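Wokusent (student project)

Wokusent is a student robotics project in which members teach two-armed robots to do small kitchen and household tasks by demonstration.
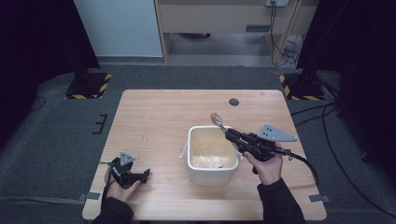
A Wokusent member working at the table with two hand-held grippers, the right one over a white container.

Wokusent began as an evening club for engineering students and is now also offered as an elective course of one semester. It is coordinated by Gwenaël Rolland, who teaches control systems and wrote the first version of the course notes. The name was chosen by the founding members and has no official explanation, although older members connect it with a wok that was used in the early trials.

Method

Members of the project do not program movements line by line. A student holds one gripper in each hand and performs a task at the table, and the positions of both grippers are stored together with video. One performance of a task is called a "take". The takes are later used to train a control program named Gilla, which is maintained by the students of the second year.

Tasks are divided into two groups. The first group contains rigid objects, such as blocks, cups and lids. The second group contains soft or loose materials, which members consider more difficult as the material does not keep its shape between two takes. Scooping belongs to the second group. For this work a spoon-shaped tip can be used on the gripper – the club keeps several kinds in a drawer, and each one has its own entry in the task list.

Every task has a written sheet with the starting position, the allowed variations and the condition for a finished take. A take that does not meet the sheet is marked and kept in a separate folder. Earlier it was deleted, but this practice was changed after members asked to study their own errors.

Organization

The project has 36 members, divided into recording, training and maintenance groups. Each student changes group at least once in the year. New members must complete 20 accepted takes of a simple task before they may record for the shared collection. According to the last yearly report, the collection contains nearly 3,000 takes, of which 1,072 belong to the soft materials group.

Endance

Endance is the internal competition of the project and takes place each May. Teams receive the same task sheet and have one afternoon to record takes and train their program. The trained program is then judged on how many attempts it finishes without help, and on how much material is left outside the container. Neatness of the table was also judged in the first two editions, but this point was removed from the rules.

The winning team receives the Yatsenko Cup, a painted measuring cup on a wooden base. The colour of the paint is decided by the previous winners.

See also

Gilla (control program)
Learning from demonstration
Student robotics clubs

This article was last edited on 23 December 2024.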